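Chapter 7
Comparing Grippers in Simulation

Before a gripper is bought, it is usually tried in a simulator. This chapter sets out how to run such a trial so that two grippers, or two controllers, can be judged on the same terms. The running case is the kitchen and dining layout used by Dineo Modise and Zdeňka Štefanec in the Baltora trials. Each gripper was given 300 attempts at each task, with the controller gains held fixed.
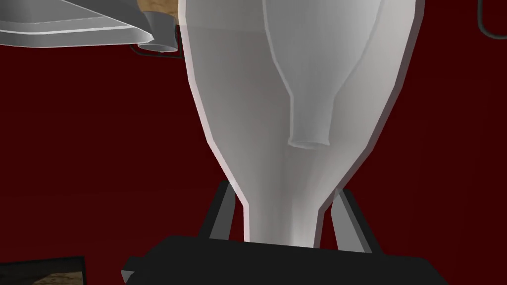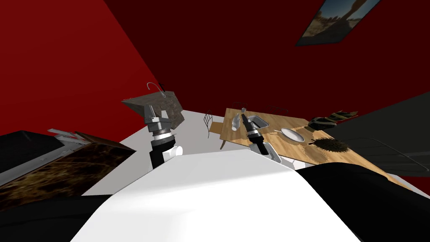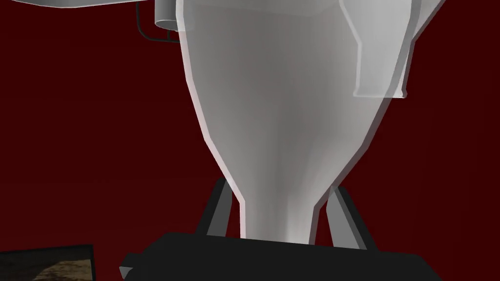

Figure 7.1. Rendered views from the kitchen layout.

Three quantities are logged on every attempt: contact force, finger opening, and time to first contact. Wrist rotation is limited to 180 degrees in all runs. Contact with fixed furniture is scored as a fault even when the grasp itself succeeds, a rule that changes the ranking in Section 7.4. Readers who have not set up a physics time step before should work through Section 6.2 first. Section 7.1 begins with the choice of friction model.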